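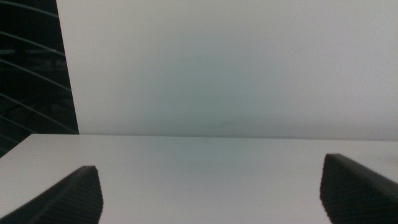
My table against the wall, blinds on the left.

Home Topics Ask Unanswered Log in

Faint dark patch on wall right above table edge, cleaner or repaint?

I have a pale gray table pushed up to a light gray wall in the spare room. There's a very faint darker smudge on the wall just above where the table ends, near the middle. Could be a shadow, I go back and forth. I bought a bottle of Plesine wall cleaner because the label says it lifts anything, and I don't believe labels. The paint is flat, from Vekcombe, and they want me to buy a whole can for touch-ups. Is the cleaner worth trying or will I end up with a shiny spot that looks worse than what I have now?

3 answers

Irkier
I wouldn't use either one yet. Go in at night, close the blinds, turn on a lamp and look again. If the patch moves or goes away when you move the lamp, it's a shadow and you can take the bottle back. If it stays put, pull the table out 7 inches and try a damp white cloth with plain water, hardly any pressure. Flat paint burnishes if you scrub it, and then you do have a shiny spot. I've done it in two apartments. Let it dry overnight before you judge, wet flat paint always looks darker.

As for the can, ask if they sell a sample size. I'm doubtful a touch-up will blend anyway if the wall has been up a few years. You'd probably end up painting corner to corner.

wallflower268
Melamine sponge. Works on everything, mine took 30 seconds.

Reply from Irkier: It's an abrasive. On flat paint I'd want to see that wall from the side before I agreed it worked.

Dimitrov
Is the table touching the wall? Mine was, and the back edge rubbed a gray line into the paint every time somebody leaned on it. Stick a couple of felt pads on the back edge. That won't get rid of a mark you already have, and if yours is above the edge and not level with it then it may be something else entirely. I tried Plesine on a closet wall. Couldn't tell any difference from water, except for the smell.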